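Notes on Our Revised Working Rules for Two-Arm Stations

In July our group at Okent adopted a revised set of working rules for the two-arm stations. I was asked to draft them, and I have been asked several times since why they are so short. The earlier version ran to 323 numbered items. The present one has six, and it fits on a single card.

The first rule concerns raised arms. An arm held above the work surface is to be treated as able to come down at any moment, whatever its status light may say. Staff do not reach beneath it. Lucinda Dunleavy argued for stronger wording, and her wording was adopted.

The second rule concerns cables. Each wrist cable must have enough slack to follow the arm through its full reach, and it must not be able to catch on a joint. The check is made with the arms up, because a cable that hangs well at rest may pull tight at height. 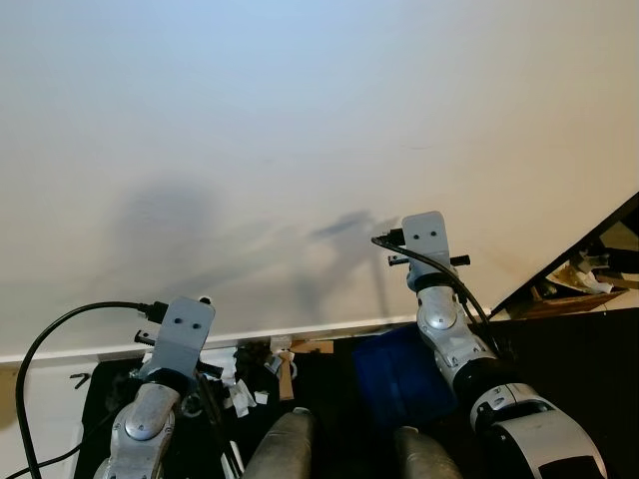 Both arms raised, with a cable running from each mounting plate.

Rule three gave us the most trouble. It asks that the area within reach be kept clear of anything not needed for the task. Our Grivgate site read this as a ban on all loose items, and work there slowed a great deal. The text now says that the operator decides what is needed, and writes it down before power is applied. Tavion Mercado has kept such a log at Grivgate for five weeks – it takes him a line or two per session.

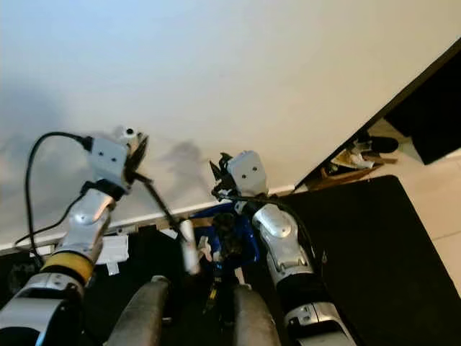

Yolanda Lyons
Station Safety Lead, Okent

Rule four covers walls and other fixed surfaces. Where a gripper can be extended toward a wall, the operator sets the travel limit before the first movement and tests it at the lowest speed. Limits are not carried over from an earlier session, even if the station has not been moved.

Rule five requires two people for any change to a wrist module or gripper. One does the work and the other holds the stop control. Līga Org has asked whether a very small job, such as tightening a screw, should be exempt. For the present it is not.

Rule six states that any person in the room may call a stop, and that the person who calls it is not required to give grounds at the time. The reason is recorded afterward.

Comments on the wording may be sent to Harriet Ostrowski, who keeps the master copy. The question of floor markings remains open and will be taken up separately.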